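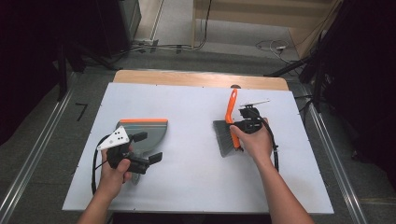
Dustpan and brush – getting the last bit up

Tips > Cleaning > Small jobs

Print this page | E-mail to a friend

Tabletop sweeping. Quick notes, more when I get time.

- Tilt the pan. Straight edge flat to the surface, no gap. An orange rim on a grey pan is handy – you can see at a glance if it's sitting flush.
- Short strokes, towards the pan. Long ones flick crumbs off the far side and then you've the floor to do aswell.
- White board or tray on top of a wooden table is good for messy jobs. Shows up every speck, and the wood stays clean.
- That fine line of dust that never goes in: pull the pan back 2 inches, sweep again. Repeat. Still there? Damp kitchen roll.
- Bristles splayed out to one side? Warm soapy water, comb through with an old fork, hang up by the handle to dry. Don't stand it on the bristles, ever.
- Pan gone static and fluff clinging to it – wipe with a drop of washing up liquid in water, leave to dry on its own.
- Bits on carpet under the table: stiff brush, one direction only. Soft brush just moves it about.
- Sawdust, glitter, flour – dry brush only. Wet it and you get paste. Learnt that one the hard way with the flour.
- Empty the pan straight away. I mean it. Someone will kick it.

Next up – sink plugs and teh smell under them.

Contact Plernavard Tips | © Plernavard | Back to top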